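## 4. Swapping fingers, swapping views

By the time we got to this part of the study I had already spent most of January convinced that our trouble was all in the fingers. The arms would reach the spoon fine, the jaws would close fine, and then the spoon would swing a little in the grip and arrive at the container at some angle the controller hadn't planned on. So I blamed the fingers (loudly, and Raelene Waaka will confirm it), and we set up a comparison to prove me right. This section covers that comparison and the one we ended up bolting onto it, which was between cameras.

### 4.1 What we compared

We had 2 finger sets. The first is the one we call Ovgate, a stiff block finger with a flat inner face. The second is Annamalai, a softer finger with a bit of give, which Zuleica Brito drew up in a week and then kept quietly improving for a month, so please read "Annamalai" everywhere below as the last version she made. Both bolt onto the same gripper body. Changing a set takes a few minutes if you don't drop the screws.

The controller was Stundamex throughout. I know people will ask why we didn't try it against something else, and the plain answer is that we wanted to hold one thing still. We left its gains where they were for the stiff fingers and did not retune for the soft ones. Zuleica argued against this at the time, and I'll come back to her argument in 4.4, where it turns out she had a point.

For cameras we compared two setups. One feeds Stundamex only the small wrist camera, and the other feeds it the wrist camera plus a view from chest height. The wrist camera is lovely when the thing you want is right between the fingers. It's also a camera that spends a lot of its life staring at tabletop, and we wanted to know how much that hurts on a job with more than one object in it.

### 4.2 The task

The task is putting a spoon in a tall, square holder. That's it! We picked it out of a longer list of kitchen chores for the way it punishes small angle errors. A spoon has a long handle, the weight sits at the far end, and the grip is usually near the top, so any looseness at the fingers gets stretched out into a much bigger miss down at the bowl of the spoon. A bowl shares the table with the holder, which gives the policy a second opening to be wrong about.

A trial starts with the spoon already in one gripper, put there by hand, and the other arm parked. I went back and forth on this. Starting from a pickup would be more honest as a household chore, but then every bad pickup muddies the result, and what I wanted to learn about was what happens between grasp and release. Pickups are in Section 5.

We scored a trial as a success if the spoon was let go inside the holder and stayed there once the arm backed off. Touching the rim on the way in was allowed. Knocking the holder over was not, and neither was the thing where the spoon goes in, the finger catches the handle on the way out, and the whole lot comes back up with the arm. We saw enough of that one to give it its own column in the log, headed "souvenir" by Raelene.

Each finger set got 500 trials with the wrist camera alone and 500 with both cameras. We ran them in mixed blocks so that neither set got all the good days. All of it was done in our lab at Imdale, in one room, with the lights on and the blinds down. The holder was moved between trials to a new spot picked by the script, always within reach, and we allowed a placement error of 8 mm before making someone go back and nudge it.

### 4.3 What the two cameras get to see

I should have thought about this much sooner than I did. When the controller loses track of the holder it falls back on the last good estimate, and how stale that estimate is depends a lot on which way the wrist happens to be pointing. With only the wrist view there are stretches where the arm is working from memory. Adding the chest view doesn't make the fingers any better, but it keeps both ends of the job in sight for longer.
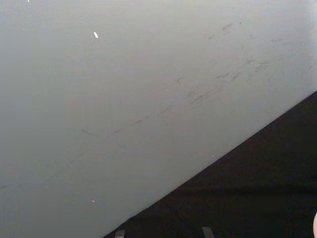
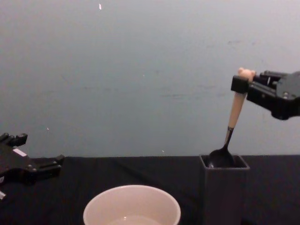 **Figure 4.** Two views from the same setup. First, a wrist camera: gripper fingertips at the bottom edge and mostly bare, scuffed pale surface beyond them. Second, the chest-height camera: the spoon's bowl at the mouth of the holder, with the other gripper open and empty.

I went through the logs looking for the stale stretches and plotted them against where each trial went wrong. My expectation was a smear all over the place. What I got was a clump, right in the last part of the approach, when the gripper has turned over to bring the spoon down and the wrist camera has turned with it. The controller doesn't complain at that point. It just carries on with an estimate that can be up to 600 ms old, and at the speed we were running that is plenty of time to be somewhere you shouldn't be.

We tried the obvious cheap fix before giving in and using the second camera everywhere, which was to slow the arm down for that last part. It did help with the stiff fingers. With the soft ones it was close to a wash, and watching the arm you could see why: the spoon had more time to sag in the grip. Raelene suggested tilting the wrist camera instead, and we did try that for an afternoon, but then the fingertips left the image and the grasp check stopped working. We put it back.

### 4.4 Fingers

So, was I right about the fingers? Partly. With the wrist camera alone, the stiff Ovgate set did better than Annamalai, and I walked around looking pleased with myself for a couple of days. The soft set let the handle rotate more, just as I'd been saying. With both cameras running, though, the order flipped — the soft set came out ahead, and the failures it had left were mostly the mild kind, a bump on the rim and a bad release angle. The stiff set kept a stubborn group of failures that the second camera didn't touch.

I think I understand those now. A flat, stiff finger holds a handle very well in one direction and hardly resists at all in another, so when the spoon meets the rim it either doesn't move in the grip or it moves all at once. When it moves all at once you're done, and no camera is going to get that trial back. The soft finger gives a little at every touch. That costs accuracy the whole way along, but a controller that can see the holder can correct for small slips as they build up, and a controller that can't see it can't.

Handle shape matters here too. A handle that tapers toward the bowl has less to hold on to the farther down you go, and we saw more rotation with grips placed lower on the taper. Grips near the top behaved better in the fingers but left more spoon hanging below them. We let the script choose the grip height and logged it, and I'd urge anyone repeating this to do the same. We lost a whole first round of data by having whoever was nearest load the spoon however they liked. (It was usually me.)

Back to Zuleica's argument. She said from the start that leaving the gains alone was unfair to her fingers, since Stundamex had been tuned with the stiff set on and nothing else. I said that was the point of a controlled comparison. After the main trials were finished she took a short spare block and softened the last part of the approach for the Annamalai set only, and the rim bumps dropped off right away. We haven't folded those trials into the main comparison. They weren't mixed in with the other blocks, and she was choosing settings as she went. I do believe the effect, and a proper run with separate tuning for each set is next on our list.

### 4.5 Things that went wrong that weren't the fingers

A few blocks had to be run again. In one, the chest camera's strap had slipped and the calibration was off by enough that both finger sets looked terrible. We now check calibration at the start of every block with a printed target, and the check is in the released scripts. In another, a finger screw had worked loose on the stiff set. That one bothered me more, as it makes you wonder about the blocks just before it, so we threw those out and repeated them as well.

The parked arm also caused some grief. It doesn't do anything in this task, but it's in the chest view, and for a while the controller would now and then take the wrong gripper for the working one after a restart. Raelene fixed that by having the working gripper open and close once before the spoon is loaded, and all the trials reported here were run with her fix in place.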